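Tokstead Automation Working Group
Minutes of the July meeting, 14:00

Chair: Samah Belkadi
Represented: Groltuvent (hardware), Ouali (kitchen trials), Gundon (data and logging)
Apologies: none

1. Minutes of the previous meeting
Agreed, with one correction. Under item 4 the log total should read 942 entries.

2. Domestic chores: state of play
Ouali reported on the kitchen tasks. The log holds 942 attempts, of which 749 were marked complete without a person stepping in. The chair asked that the figure not be quoted outside the group until "complete" has been defined. At present a dish set down at an angle counts the same as one set down flat.

Groltuvent noted that most of the failed attempts involved bright metal. Reflections in polished steel upset the depth estimate, and the marble pattern on the worktop gives the matcher many false edges. Bamboo and other matt surfaces gave little trouble.

Views from the wrist camera were tabled.

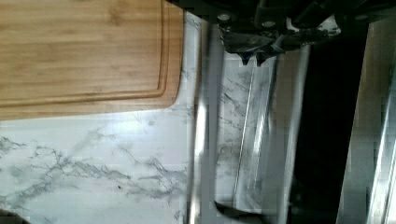
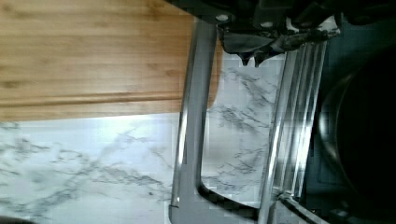

Fig. 1 (first): gripper over the sink. Fig. 2 (second): gripper over the metal rack. Bamboo board on the worktop in both.

Discussion of fingertip clearance followed. Gundon's position was that the wrist view alone is not enough for work between closely spaced rods and that a fixed overhead view should be added. Groltuvent preferred to try a slower approach speed first. No agreement. Both to be costed.

3. Shop-floor tasks
Bin to tray transfer is running on 2 stations. Cycle time is still 8 seconds slower than by hand. Wiping down benches has not been attempted. The chair's view was that neither task is ready to be left unattended, and that the same applies to the kitchen work. Ouali asked for this to be recorded as the view of the chair. Recorded.

4. Actions
Ouali: draft definition of a complete attempt.
Groltuvent: cost of slower approach in hours per batch.
Gundon: quote for overhead camera, mount included. Re-tag failures by surface type.

5. Any other business
Groltuvent asked for the bench power supply to be returned to store after use.

Meeting closed 15:20.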